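## 9 双臂工位液体操作守则

适用于 Drudville 站点所有装有 Grendo 双臂和 Miketti 两指夹爪的桌面工位。上一节讲的是空载动作和搬运积木,那时最坏的结果是积木掉在地上,捡起来就行。液体没有这么好商量。

本节由 Erzsébet Szekeres 起草,Wijaya 组修订过两轮。第一轮加了很多感叹号,第二轮又全部删掉,改用"注意"和"警告"两级:

- **注意**:不照做,要擦桌子。
- **警告**:不照做,要写报告,顺便也要擦桌子。

### 9.1 开工之前

1. 确认急停按钮在操作员伸手可及的位置。"我走两步就到"不算伸手可及。
2. 按一次急停,看两条手臂是否都停。只停一条的,按第 4 节报修,当天不要再用。
3. 复位,分别让左右臂回到待机位。先左后右,等左臂完全停稳再动右臂。
4. 检查夹爪指尖。齿纹里如果夹着上一班留下的胶带、纸屑或者已经说不清来历的东西,断开夹爪使能后用镊子清掉。
5. 沿每条手臂把线缆从底座摸到腕部。线缆可以拱起来,但拱起的弧不能碰到另一条臂的运动范围,也不能垂进任何敞口容器。
6. 手臂外壳上有残留污渍时,先用湿布擦,擦不掉的在交接本上记下位置。不要用刀片刮。

> **警告** 第 2 步每班都做,换人也做。"上午有人按过"说的是上午。

> **注意** 第 5 步请在断开使能的状态下进行。摸线缆的时候手臂动起来,会给人留下很深的印象。

### 9.2 桌面分区

工位分前后两张桌。前桌给手臂干活,后桌给人堆东西。这条界线画出来之前,大家对它的理解各不相同,所以现在请以本节为准。

1. 前桌中央是操作区,放本次任务要用的容器和器具,其他一概不放。
2. 前桌左右两侧是暂存区。本次任务稍后要用的瓶子可以放在这里,须拧紧瓶盖。
3. 后桌放备用液体、空杯、包装袋、毛巾和秤。高的放后面,矮的放前面,不要让量杯挡住后面贴着标签的小瓶。
4. 笔记本电脑放后桌最远的一端,屏幕朝向操作员。电脑和最近的敞口容器之间要留出一个人能把手伸进去的空当。
5. 滴瓶集中摆放,瓶盖拧紧,标签朝外。
6. 清点桌面上的敞口容器,把位置写进当次任务单。写"老地方"的任务单会被退回。
7. 毛巾放在随手能拿到的位置。它可以搭在设备上,不能盖住散热口、显示屏或急停。

> **注意** 操作区内的容器如果要叠放或紧挨着摆,任务单里要写明先后顺序和取放方向。手臂对"小心一点"没有概念,只认坐标。

关于用什么容器装液体,我们的态度比较宽松:量杯、水壶、塑料筐、洗净的瓶子都可以,只要不漏、站得稳、外面贴了标签。标签写当前装的东西。原厂标签写的是原厂的事,跟现在里面是什么没有关系。

> **警告** 工位上的任何液体,无论颜色多么像果汁,一律不得饮用。Szekeres 坚持把这一条写成警告。起草会上有人认为没有必要,随后她问谁的杯子落在后桌上了,讨论就结束了。

### 9.3 液体的量与种类

1. 单个容器不超过 500 毫升。水壶和大量杯刻度更高也一样,多出来的刻度当作装饰。
2. 需要由夹爪提起的容器不超过 200 毫升。
3. 练习阶段只用清水和食用色素。颜色深浅由练习者自定,但相邻两个容器不要用同一种颜色。
4. 不得使用酒精、强酸强碱、热油或任何刚从炉子上端下来的液体。
5. 黏稠液体(糖浆、洗手液之类)须单独申请,并注明谁负责清洗夹爪。没有写名字的申请,默认由申请人负责,这一默认从未被成功推翻。
6. 食用色素会染手、染桌面、染浅色毛巾。请穿不心疼的衣服。

### 9.4 两条手臂的分工

双臂同时动作时,先定主臂和辅臂。主臂负责抓取、倾倒、搅拌;辅臂负责扶稳容器,或者待在旁边不添乱。后一种用途被严重低估。

1. 在任务单上勾选主臂(左/右)。两个都勾的,视为没勾。
2. 将速度上限设为教学挡。第一次跑新动作的任务,全程不得换挡。
3. 先让主臂单独走一遍,容器全部为空,辅臂停在待机位。
4. 再让辅臂单独走一遍,容器仍为空。
5. 双臂一起走一遍,容器还是空的。很多人到这里会觉得差不多了,请继续保持耐心。
6. 往容器里加清水,双臂再走一遍,人站在黄线外看着。
7. 以上各遍都没有碰撞、没有拖动容器、没有触发力矩报警,方可换成正式液体。

> **警告** 两只夹爪的指尖不得同时进入同一个容器的口部。确有需要,由第二名操作员手扶急停陪同,并在任务单上签字。

> **警告** 任何人的手、袖子和头发不得在手臂使能期间进入前桌。想把杯子"往左挪一点点"的,先断使能,再挪那一点点。

### 9.5 夹取玻璃器具

玻璃杯和玻璃方杯是本站消耗最快的物资。下面的步骤看上去啰嗦,每一步背后都有一把簸箕。

1. 夹取前张开指尖,开口要明显大于容器外宽。
2. 从侧面水平接近,停稳,再闭合。
3. 闭合力从最低挡开始。打滑就退出来,升一挡重试,不要夹着容器直接加力。
4. 方形容器夹平面,不夹棱角。圆杯夹杯身中段,不夹杯口。
5. 提起后先停两秒,看液面是否平静。
6. 移动时腕部姿态锁定。解除锁定只能在目标容器正上方进行。
7. 放下时先触桌,再松指,再后退。三个动作分开写,合并成一个动作的脚本会被打回。
8. 勺子、搅拌棒等细长器具,松手前确认它靠在容器内壁上,或者已经平放。悬着的器具一律当作马上要掉处理。

杯壁和指尖有水时夹持力不可信。擦干再来,不要靠加力解决。

> **注意** 透明容器在相机里经常若有若无。识别程序报"未找到目标"时,请先用眼睛看一下桌上有没有。如果有,在杯身上贴一条不透明胶带;如果没有,去问上一班。

### 9.6 倾倒与搅拌

1. 源容器口与目标容器口的高差控制在一指宽以内。
2. 倾角分段增加,每段之间停顿。不要一次到位,瀑布效果留给宣传部门。
3. 倒完先回正,再平移。
4. 搅拌只在容器中心画小圈,器具末端离底面留出间隙,不要刮底。
5. 搅拌器具换颜色前先在清水杯里涮一下。清水杯变得五颜六色以后就不再是清水杯,请换水。

### 9.7 洒了怎么办

洒了很正常,装作没洒不正常。

1. 按急停。
2. 看液体往哪边流。往电脑、插排或线缆方向流的,先断总电源,再擦。
3. 用毛巾从外圈往里围,不要从中间往外推。
4. 检查夹爪外壳、腕部接缝和传感器罩。有液体渗入迹象的,拆下夹爪,倒置放在干毛巾上,标"待检"。
5. 检查桌下地面。踩到色素以后走遍整层楼的人,会很容易被找到。
6. 在交接本上写清:时间、容器、液体、主臂、当时在跑哪一步。
7. 玻璃碎了的,用簸箕和夹子处理,不用手,也不用机器人。有人问过后一种,答复写在这里供大家引用。

力矩报警代码为 212 时,说明手臂碰到了它不认为应该在那里的东西。不要立刻清除报警重跑。先找到那个东西,多数时候它就在操作区里,而且是人放进去的。

> **警告** 同一班内连续两次出现 212,停用该脚本,恢复到上一个签过字的版本。口头保证"这次改好了"不构成版本。

### 9.8 收工

1. 双臂回待机位,断使能,再断电。
2. 倒掉所有敞口容器里的液体。舍不得倒的,装回带盖的瓶子,换新标签。
3. 用湿布擦指尖,再用干布擦一遍。齿纹顺着擦。
4. 空包装袋扔掉。包装袋里如果还有东西,封口后放回后桌。
5. 毛巾拧干挂起来,不要继续搭在秤上过夜。
6. 脚下的线缆理到桌腿内侧,不留在走道上。
7. 保存日志,合上电脑,在交接本上签全名。缩写、表情和"同上"都不接受。

### 9.9 对照检查

开跑前,操作员与陪同人员各自独立看一遍工位,然后互相念出看到的内容。念的时候说东西的名字和位置,不说"都在"。两个人说法不一致,以再看一遍的结果为准。

- [ ] 急停已测试
- [ ] 主臂已指定
- [ ] 敞口容器已登记位置
- [ ] 标签写的是现在装的东西
- [ ] 线缆没有垂进容器
- [ ] 电脑在后桌远端
- [ ] 毛巾随手可取
- [ ] 所有人的手都在黄线外

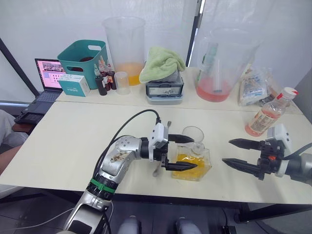 *阅读时间:9 分钟(第二遍会快一些)*

两条手臂伸到同一只玻璃容器跟前时,适用 9.4 的两条警告和 9.5 全节。后桌上的瓶、壶、筐按 9.2 摆放。对本节有意见的,请写在交接本末页,由 Szekeres 在下一次修订时统一回复。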